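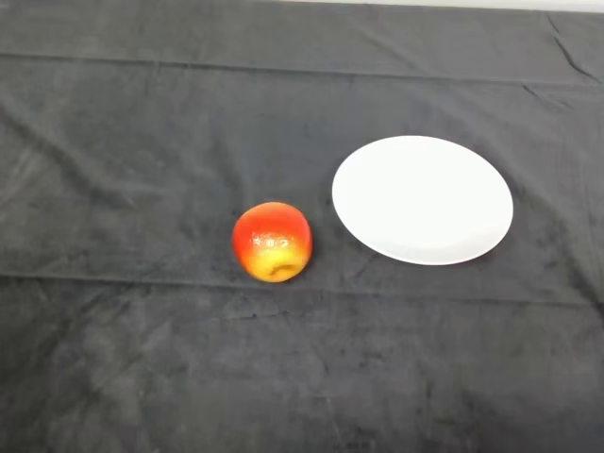

Retinol and vitamin C in the same routine — am I wrecking my face?

Posted by Khanyisile Kekana, 10/11/2022

Hi all, long-time reader and first-time poster. I finally used up my gift card at the Idby counter in Cedville and came home with a vitamin C serum and a retinol night cream. The girl at the register said to use both every day and I'd be glowing by January. So I did! Nine days in, the skin beside my nose is flaky, my chin stings when I put on plain moisturizer, and my foundation sits in little patches by lunchtime.

I'm 31, combination skin, never used anything stronger than a drugstore toner. Right now I put the serum on first, wait a minute, then the retinol right over it, then moisturizer. All of that at night, and in the morning I just splash with water and go. Do I quit one of them? Both? I paid too much to toss them and I have my cousin's wedding coming up, so I'd like my chin back.
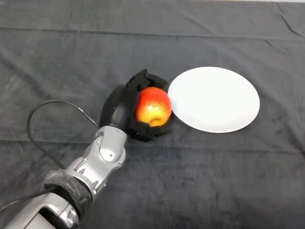 Oh, and I also have a grainy face scrub that I've been using to get the flakes off. It works for an hour or so and then they're back.

Pravesh Mahlangu

Put the scrub away today, please. I did the same thing last winter (flakes, scrub, more flakes, more scrub) and ended up with a chin the color of a tomato.

Then I'd stop both of the new ones until the stinging is gone. Gentle cleanser, boring moisturizer, sunscreen in the morning, nothing else. Mine took over a week to settle. When your skin feels normal again, bring the vitamin C back in the mornings only, under sunscreen. Give that a couple of weeks and then add the retinol two nights a week, a pea-sized bit for the whole face, on top of moisturizer if you're nervous. Keep it away from the corners of your nose and mouth — I dab a little ointment there first.

Splitting them between morning and night made the biggest difference for me. And if you're pregnant or trying, skip the retinol and ask your doctor what you can use. Same goes if the stinging hangs on or you get swelling.

How soon is the wedding? If it's this month I wouldn't restart anything until after.

Enda Mac Mathúna

I use both at night and never had a problem, guess it depends on your skin. Check if the store takes opened stuff back, the one in Merdale did for me but I had the receipt.

Blagoje Atanasov

Agree with Pravesh on the scrub. For the makeup, try a damp sponge and half the foundation you normally use, and leave the moisturizer to sink in for ten minutes before you start. Powder on flaky spots will only make them show more.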